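Nirulix election monitoring app: four months with a paid plan

Filed under Reviews, 11th September

I follow elections and changes of government in other countries for a small newsletter, and most of my day goes on reading statements. Presidents, foreign ministries, opposition parties, observers and courts all put something out, often within the same hour and in several languages. For years I kept up with browser tabs and a spreadsheet. In the spring I moved to Nirulix, a desktop and phone app that gathers official statements and sorts them by country, office and subject. I pay for it myself and the makers haven't seen this review.
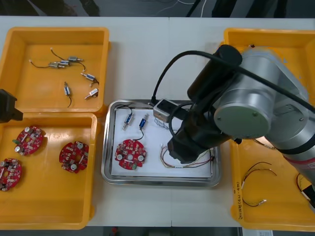 Reading time: 5 minutes

The basic idea is simple. You pick the countries you care about, then the offices within them, and the app builds a timeline. Each entry gives the original text, a machine translation, the time it was published and a link back to the source. If a ministry changes a statement after putting it out, the earlier version is kept and the changed words are marked. I had not expected to use that last feature much. I now use it most days.

Setting up took me an evening. The list of sources is long, and the free plan limits you to one country, so you will not learn much from it beyond the layout. The paid plan lets you follow 45 sources at once. That sounds like plenty until you add a federal country with a full set of state governors, at which point you have to start choosing. I dropped most of the regional offices and kept the electoral authorities.

The search is good. You can look for a phrase in the original language or in the translation, and limit the results to a single office. A search for the word "recognise" across foreign ministries gave me a clean list of who had used it about a disputed result and who had avoided it. Doing the same thing by hand used to take a morning. Results can be saved as a folder and shared with someone who doesn't have an account, although they will only see the first 1,000 words of each text.

Translation is where I would be careful. Spanish, Portuguese and French are handled well enough for a first read. Legal language is weaker. In one court order the app gave "suspended" where the original meant that the session had been adjourned to another day, and the two would make very different headlines. I still read the original of anything I plan to quote, and I would advise anyone else to do the same.
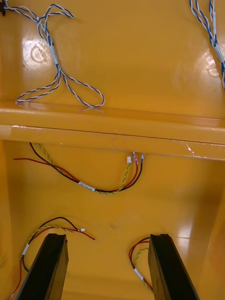
Alerts come in two kinds. The standard one tells you whenever a chosen office publishes anything, and on a busy night it is close to useless. I had almost 700 of them after one second-round vote, a good part of them routine notices about office hours and road closures. The filtered alert is better. You give it a few subjects, such as resignation, asylum or a state of emergency, and it stays quiet otherwise. It missed one cabinet resignation that I know of, which had been posted as a scanned letter. The app can't read scanned pages yet.

I tried two rivals before settling. Hukix is cheaper and has a nicer phone version, but it leans heavily on social media accounts and does not always separate a president's personal account from the official one. For my work that is a serious fault. Wike Monitor has the deepest archive of the lot and a proper record of parliamentary votes. It is sold mainly to large newsrooms, and the price reflects that. If you mostly need voting records and someone else is paying, I would look at Wike first.

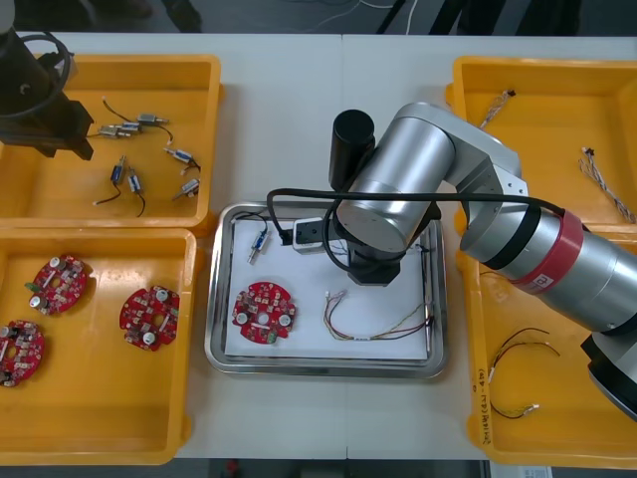 Support has been mixed. I reported a dead link to an electoral tribunal and had a reply the same day. A question about the export format went unanswered for three weeks, then came back with a page from the manual that I had already read. Exports do work, but dates come out in American order whatever your settings say, and I have to correct them before anything goes into my own files.

There is also an add-on called Tarkeck, which draws a chart of which governments tend to issue statements on the same side of a question. It looks impressive. I found that it counts a joint statement once for every country that signed it, so blocs that like joint statements appear far more united than they are. I switched it off after the trial and have not missed it.

The phone version is fine for reading and poor for anything else. Folders can't be edited on it, and the comparison view for changed statements is too narrow to use without turning the phone sideways.

Good: keeps earlier versions of statements, strong search, filtered alerts.
Less good: legal translation, scanned documents, date format in exports.
Rating: 4 out of 5

I have renewed until March. If scanned documents are supported by then I will probably take the yearly plan, and if they aren't I will carry on paying by the month.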